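Brosgate lab puts three grippers through 4,000 picks, finger model comes out ahead on odd shapes

December 2, 2025

Robotics outfit Brosgate has wrapped up a side-by-side trial of three robot grippers at its test lab, and the short version is that the most complicated one won the hard stuff and lost the easy stuff.

The trial started in August. Same controller, same arm, same operators throughout. 4,000 picks in total across the three units, with grippers swapped out every 100 picks so no one design got all the good days.

On the bench: a plain two-jaw parallel gripper from Grenlow, a suction unit from Le Roux, and a multi-finger gripper with segmented links built by Dellora. All three bought at list price, according to Brosgate. No loaners, no vendor engineers in the room.

"We wanted to know what we'd get if we just opened the box," said Fatima Mthembu, who ran the trial. "Vendor demos are fine. They pick the part, they pick the lighting. We picked soap bottles and work gloves."

The item list was a mix. Cartons, bottles, bagged hardware, a coil of garden hose, a folded towel, paperbacks. Each item was set down in a random pose and the arm got one try. A drop within 15 seconds of the lift counted as a miss, same as never getting hold of it at all.

Cartons were a wash between the Grenlow and the Le Roux. Both near perfect. The suction unit was quickest on anything flat and sealed, and Mthembu said she'd put it on a carton line tomorrow. It did badly on the towel, which surprised no one, and worse than expected on paperbacks. Covers lifted, pages stayed behind.

The Grenlow was the steady one. Never the best at anything besides cartons, never embarassing either. Slipped on the round bottles when they were lying down. Cheapest of the three to keep running, with one set of pads replaced in the whole trial.

Dellora's unit was slower on every item. Every single one. But it held on to the hose coil and the bagged hardware when the other two mostly couldn't, and it was the only gripper that got the towel up on a first try with any regularity.
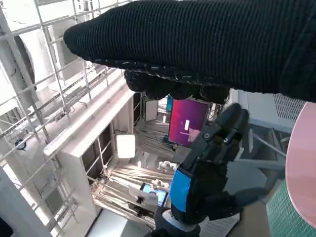 It also needed the most babysitting. Finger calibration drifted and had to be redone after long runs, and a firmware update partway through changed the default grip force without saying so in the release notes. Brosgate threw out the picks from that afternoon and ran them over. Dellora has since corrected the notes, Mthembu said.

Cameras turned out to matter more than the team planned for. The lab began with a fixed overhead view only, then added a small wrist camera for the second half. Success on soft items went up for all three grippers once the wrist view was in, with the Dellora gaining the most. With the overhead camera alone, the arm and the gripper often blocked the view of the part right when it counted.

"If you have money for a better gripper or a second camera, I'd try the camera first," Mthembu said. "That's not what I expected to be telling people in August."

There was a price for it. More video means more for the controller to chew on, and the team saw lag at the highest resolution setting. They dropped down one step and the lag went away. No loss in pick quality that they could measure.

Cable routing was another headache. The wrist camera lead snagged on the first mount design, twice, and pulled its connector out the second time. A new bracket with the lead run along the inside of the forearm fixed that. Brosgate says it will share the bracket drawing with anyone who asks.

Wear was checked every 1,000 picks. The suction cups needed changing at each check. The finger pads on the Dellora showed scuffing but were still in spec at the end. One screw on an outer link had backed out a little at the second check and was put back with thread locker, no trouble after that.

Not everything got tested. No wet items, no food, nothing heavy. The team also left out glass after an early practice session, and Mthembu said it would be back in once they have a proper guard around the drop area. Speeds were kept low across the board, so the cycle times won't tell a warehouse manager much. She was upfront about that.

Operators were asked for their opinions too, seperate from the scores. Most liked the Grenlow best to work with. Quick to mount, quick to fix, no software login. The Dellora's setup screens got the most complaints, mainly over calibration steps that have to be started again from the top if one of them fails. Two of the operators said they'd come around to it by the end.

Full results are being written up now and will go out free, with the pick logs and the item list so other labs can run the same thing on their own gear. Mthembu wants to see numbers from a different arm especially. Some of the slip on bottles may come from how the arm brakes at the top of the lift, she said, and one lab with one arm can't settle that.

Grenlow said it was pleased with the outcome and is looking at a softer pad for round parts. Le Roux pointed to a newer cup for porous surfaces that wasn't on sale when the trial began. Dellora said a calibration fix is in testing but gave no date.

Next round is teleoperation, with a person guiding the gripper instead of the planner. Same three grippers to start. The towel stays on the list, and so does the hose. Brosgate is also looking for a second controller to compare and says vendors can get in touch, with the same rule as before: the lab buys it, the lab sets it up, the lab publishes whatever comes out.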